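Hi! If you landed here looking for the snack label word list, you're in the right place. I'm Ineke Van Leeuwen, and I've been typing up words from snack packaging since one very long April when I should've been doing my taxes.

# Tekin: a word list from snack labels

Tekin is a plain text list of 2558 words and short phrases copied off snack packages, each with an English gloss and a note on what kind of food it came from. I started it for my own reading practice (menus I could manage, chip bags defeated me completely) and then friends kept asking for copies, so now it lives in a repo like a grown-up.

## What's in it

- `words.tsv` is the main list, one entry per line
- `flavors.tsv` has flavor names only, and yes, there are a LOT of ways to say spicy
- `notes.md` is me arguing with myself about translations

Most entries are Chinese or Turkish. Berkay Öztürkmen did nearly all the Turkish ones and fixed my spelling along the way – thank you, Berkay!

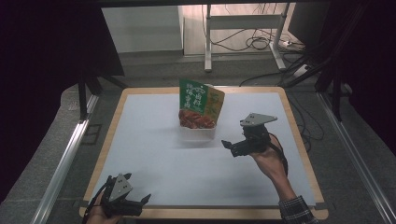
*Green snack package with the characters running down the left side.*

Vertical text gets typed in reading order, top to bottom, on a single line. If a name is split over 2 panels I put a slash between the parts. Brand names stay out of the main list, slogans go in with the tag `slogan`, and anything I couldn't read gets a `?` until somebody with better eyes comes along.

## Known problems

The meat words are messy. "Braised," "stewed" and "marinated" overlap all over the place, and Orhun Taşdemir and I still don't agree on up to 30 of them. Both glosses are in there, so pick your favorite. Seaweed needs a redo too.

## Adding words

Open a pull request or just send me a list, I'm not fussy! Tabs between columns please, no spreadsheets with merged cells (Orhun, I'm looking at you).

## License

CC BY 4.0. Use it for flash cards, class handouts, whatever you like.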